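Desktop refurbishment bench, Vidberg workshop
Gallery 5 - parts handling and the open case
Compiled by Angelica Javier. Page last revised 11/26/25.

These pages record the layout used at Vidberg for stripping and rebuilding office desktops. The bench was set up in May and has changed little apart from the parts tray, which is now on its second pattern. Earlier galleries cover goods-in, cleaning and disk erasure. Full torque and connector tables are in the Flastley handbook and are not repeated on this page.

Cases are worked lying down, side panel off. Small parts go to the tray on the left of the case and return from it. Click any picture for the larger version.
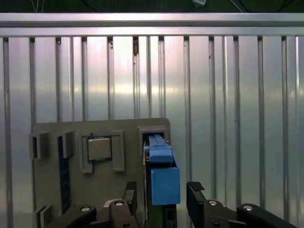
The slotted holder for the blue part, with the square chip in its own bracket.
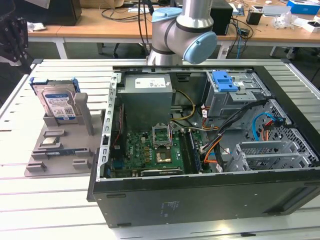 Chassis open, tray to the left. Drives upright at the back of the tray, processor and memory lower down.
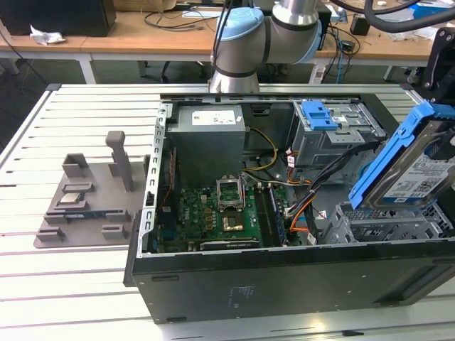
Drive in its blue caddy over the case. Memory module in its slot on the board.

Tray design has taken more of our time than any other part of the bench. The first pattern, supplied by Iturra, was a flat moulding with shallow pockets, and parts had to be lifted almost vertically to clear the edges. The present one uses raised blocks and slots of differing depth. Drives are the awkward item, being heavy for their footprint, and they are stored on edge: in the second picture there are two of them standing in the slot at the back, with the grey post of the fixture beside them. The processor has a shallow recess to itself, well forward of the drives. Slot clearance for the caddies was opened up after the first month, as the plastic varies slightly between batches and the tighter fit marked the rails.

Drives are refitted last, after the memory and the power leads. Leads should be dressed clear of the cage before the caddy goes in. If a caddy does not latch, withdraw it fully and check the rails - do not force it.

Vinadeo has asked for the tray drawings. They will be posted here once the post height is settled. The current height is 70 mm.

Next gallery: memory test and labelling.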